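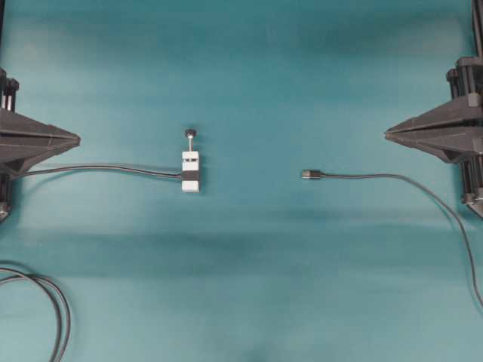 Desk cables and leads: the questions we get most

Updated May 8, 2026. Quick answers, in no special order. If yours isn't on here, ring the shop or come in, 291 Ağca Road, side door if the front one's stuck.

Do you come out to the house?

Yes, for desks and home offices. Not for TVs on walls, not for anything inside the wall. Anything inside the wall is an electrician. We will say no on the doorstep so please don't book us for it.

How long does a visit take?

Up to two hours for one desk. Clear the floor first if you can. We don't mind dust, we do mind Lego.

What do I need to do beforehand?

Save your work. Shut the computer down properly, not just the lid. Write down what's plugged into the router if you know, leave it if you don't. Pets in another room please, particulary ones that chew.

Can I do it myself?

Of course, most people can. Unplug the lot. Wipe everything. Then put back only what you use, one lead at a time, longest run first. Whatever is left on the floor at the end goes in a bag with a date on it. Still in the bag next August? Bin it — well, recycle it, see further down.

Clips, sleeves or a tray?

Depends. Tray for the power strip and the fat plugs, screwed under the back of the desk. Clips for single leads you pull out a lot, like a phone charger. Sleeve for the bundle going down the leg. Don't sleeve anything you swap every week, you'll hate it by the second go.
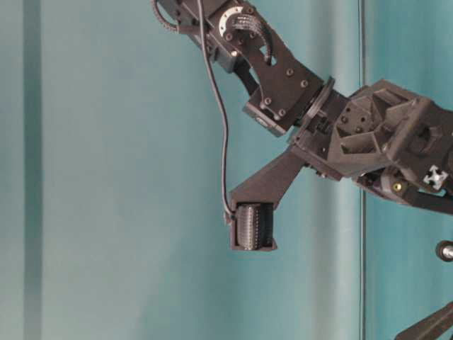
And leave slack. Everyone pulls it too tight the first time. If the desk goes up and down, set it to full height BEFORE you fix a single thing, then add a hand's width on top. We've seen a monitor come off the back of a standing desk over a lead that was a bit short. Not one of ours.

Do sticky clips take the paint off?

Sometimes. On varnish and melamine, hardly ever. On painted wood, quite likely. On wallpaper, yes, don't. Warm the pad with a hairdryer, low heat, and twist it slowly off sideways. Bit of cooking oil on a cloth for the leftover gum, then washing-up liquid.

They keep falling off.

The surface was greasy. Wipe with surgical spirit, let it dry, press for a slow count, then leave it overnight with no lead in it. The overnight bit is what people skip.

Will your trays fit an Ukwood desk?

The straight ones yes. The Ukwood corner one has a bar across the back and the tray fouls it, so you need the short tray turned sideways. Ask for it at the counter, it isn't on the website yet. If you've got the glass top then no screws obviously, clamp tray only.

Is it safe to coil up the extra?

Loose coil of a phone or network lead, fine. Mains extension on a reel, no — unwind it all the way if it's running anything that heats up. Same for a mains lead stuffed tight behind a sofa. Heaters go straight into the wall socket, never a strip.

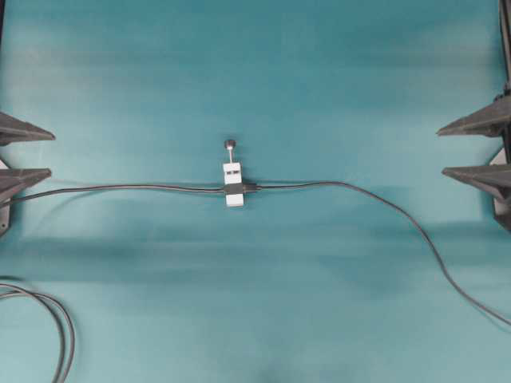

White block with a thin black cable through the middle.

Can I plug one extension into another?

No. Buy a longer one.

Zip ties or Velcro?

Velcro. Zip ties get done up too hard and then you're in there with scissors a month later next to a live lead. If you must, leave enough room to get a finger under, and snip the tail flush or it'll scratch your knees.

How do I label things?

Both ends. Everybody labels the plug end and then has no idea what's what behind the screen. Masking tape and a biro is fine. The printed labels look smarter but the cheap ones fade, so buy the laminated sort or don't bother.

Is a frayed lead worth mending?

If it came with the thing and unplugs at both ends, just replace it. No tape. If it's wired in, bring it in switched off and we'll look, no charge for looking.

What is Bino?

Our take-back box. By the counter, the one with the lid. Old leads, dead chargers, mystery adaptors, all free, doesn't have to be from us. No loose batteries in Bino please, they go in the tub next to it. No light bulbs either.
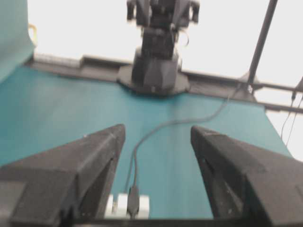
Ayten Demirtaş

Do you sell second-hand leads out of the box?

Some. Anything decent gets tested and hung up on the rail, cash or card. Mains leads have to pass the proper test first or they go for scrap. We don't keep a list of whats on the rail, it changes all the time, so best to just come and root through it.

What does it cost?

Visits are priced per desk, not per hour, and we tell you on the phone before you book. Two desks in the same room is cheaper than two visits. Parts on top. Birketti account holders get it on the monthly bill.

I need to cancel.

Fine, just let us know the day before. Ring and key in extension 1818, that goes to bookings. Email works too but it's slower. Please don't message the old page, we don't look at it.

Can I ask for the same person as last time?

Yes, say so when you book. Berkay Gezer does most of the house calls, I do the shop and the odd visit when he's away. He's taller so he moans more about getting under desks. Same price.

Do you do offices?

Small ones. Send a couple of photos of the worst corner and how many desks, and we'll ring you back.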